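About us – Stancombe Robot Workshop
January 2025
By the workshop team
Print this page | E-mail this page

We are a small school in Stancombe where adults learn to program robot arms. We began with one arm and a class of 10 people. Last year 400 visitors came to our open day, and many of them asked what we do on the normal days. We hope this page gives an answer.

Every course starts in simulation. The student works with a mug on a marble counter and brings the gripper near to it, as slowly as he or she likes. In our simulator, which we call Lomen, a mistake costs nothing and the exercise can begin again at once. 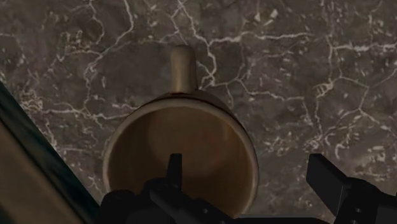

At the open day the visitors try the same exercise on our screens. They sit down, take the controls and have a few minutes to make a grasp. Children are often very good in this. Their parents need more time – but they stay longer at the table.

After the screens we go to the hall, where our teachers show the real arm, Halim, and speak about what is different from the simulation. It is allowed to ask any question, also the simple ones.

The next open day is in March. Entrance is free and you do not need to know programming. Groups from schools and companies can also ask us for a separate visit, which we hold in our second room at Isow.

Subscribe to our newsletter. You can unsubscribe at any time.
This site uses cookies. Accept | Settings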